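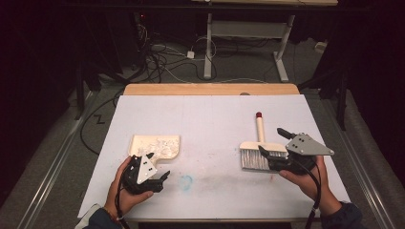 Ticket: Dustpan will not empty clean, brush leaves grit on table
Queue: Rooms and Equipment, Ilorum building
Opened by: Bhavana Namboodiri
Assigned to: Nima Ranjbar
Opened: 30th January
Priority: Low
Status: Closed

Bhavana Namboodiri wrote:

The hand brush and dustpan for the work table in the carpeted room are not doing the job. It's the cream set, red cap on the brush handle. When I sweep the white board, most of the bits go into the pan, but they stick to the inside and stay there when I tip it over the trash. The next time somebody sets the pan down on the table, some of the same bits come back out onto the board.

Things I have tried:
- Knocking the pan against the side of the trash can. Bigger crumbs fall, fine stuff stays.
- Wiping the inside with a dry paper towel. It looks clean for a minute and then picks up dust again.
- Sweeping in the other direction. No change.

Also, the red cap on the end of the brush handle turns when I hold it. It has not come off yet. Can we get a new set, or is there a fix?

Nima Ranjbar wrote:

Thanks. A few questions before I order anything.

1. What is the white stuff? Is it from food, or from the foam packing that comes with the Brandham orders?
2. Has the set been washed, and if so with what?
3. Does the pan leave a line of dust in front of the lip when you sweep into it?

Bhavana Namboodiri wrote:

1. Mostly foam, I think. We open the Brandham boxes on that table and the foam breaks up when you pull it out. There are cracker crumbs in it too.
2. I haven't washed it. Morena might have.
3. Yes, a thin line, mostly on the left. I get it on the second or third pass.

Morena Colombo wrote:

I rinsed the pan before the holidays and put it back on the hook. I didn't dry it. I did not touch the brush.

Nima Ranjbar wrote:

Okay. Foam bits on a plastic pan will cling from static, and a dry paper towel makes that worse. Please try this before we replace anything.

Pan:
- Take it to the sink, not the table. Tap out what you can first.
- Wash it in warm water with a drop of dish soap, inside and out. Get into the corners at the back.
- Rinse it quickly. A little soap left on the plastic helps.
- Let it air dry upside down on the rack. Don't rub it.

Brush:
- Comb the bristles over the trash with an old fork or a wide comb. Foam gets packed in close to the block where you can't see it.
- Wash only the bristles, same soap. Try to keep water out of the handle.
- Hang it with the bristles down until it is fully dry. Overnight is best.

For the cap, hold the handle below the end and turn the cap gently clockwise. If it threads, it should tighten. If it just spins, leave it alone and tell me.
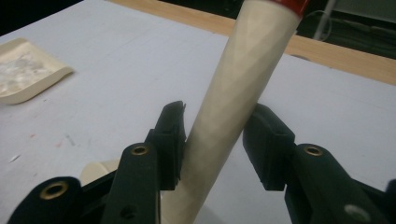

Don't pull on the cap to see if it comes off. On the older Nako brushes it is a push fit, and once it has been pulled it won't hold.

Bhavana Namboodiri wrote:

Did all of that on Friday afternoon and left both pieces to dry over the weekend. Results:

Pan empties much better. I swept up after one box and nearly everything dropped out with a single tap. There is still a cloudy film on the inside that did not wash off. It doesn't feel sticky.

Brush had a lot of foam in it. I combed it until nothing more came out.

The cap just spins. It doesn't tighten in either direction.

The line of dust at the lip is still there.

Nima Ranjbar wrote:

Good on the pan. The film could be old cleaner. Try white vinegar and water, half and half, let it sit for 40 minutes, then wash with soap again. If it's still cloudy after that, it's wear in the plastic and you can ignore it.

The cap spinning means it's a push fit. Leave it. I'll bring some glue that works on plastic.

On the line of dust: lay the pan flat on the board with nothing in it and look along the lip from the side. Is there a gap? And is the board itself flat? It's only resting on the wooden table, so if it has bowed you'll get a gap wherever you put the pan.

Cleiton Medeiros wrote:

Adding to this one so we don't have two tickets. The same board has marks that don't come off. There are gray smudges across the middle and a small blue stain to the right of center. I used the spray from the cupboard and a cloth. The smudges got a little lighter and the blue did not change. There is a small reddish mark too.

Nima Ranjbar wrote:

Cleiton, which spray? If it's the glass cleaner, it won't do much. Try a damp melamine sponge with light pressure on the smudges. For the blue, a dab of rubbing alcohol on a cotton pad, hold it there for a moment and then wipe. Same for the red. Test a corner first. Don't scrub, the surface is scuffed already and it will hold dirt more if it gets rougher.

Bhavana Namboodiri wrote:

Looked along the lip. The gap is at the left end and I can slide a sheet of paper under it. I moved the pan to different spots on the board and it's the same end every time, so it's the pan.

Vinegar made no difference to the film.

Nima Ranjbar wrote:

Then the lip is warped. You can't really flatten that at home. Work around it by pressing down on the left side as you sweep, or finish with a damp cloth.

I asked Sastry about a replacement with a rubber lip. They only sell that one by the case, 40 to a case, and we need one. Touran, do you want to approve something from a regular store?

Touran Rezaei wrote:

Approved, one set, rubber lip. Not a case of 40. Keep the old brush if it still works, and put the old pan out by the back door for the floor mat.

Please also open the Brandham boxes on the floor with a sheet down. The foam gets into the carpet, but the vacuum handles that better than the brush handles the table.

Cleiton Medeiros wrote:

It was the glass cleaner. The sponge took off most of the gray. The alcohol faded the blue but you can still see it. Red mark is still there. I'm leaving it.

Nima Ranjbar wrote:

New pan is on the hook. Cap on the old brush is glued, please don't hang it until tomorrow. I left the comb in the drawer under the sink. If the foam starts sticking again, wash the new pan the same way as the old one.

Closing. Reopen if the cap comes loose.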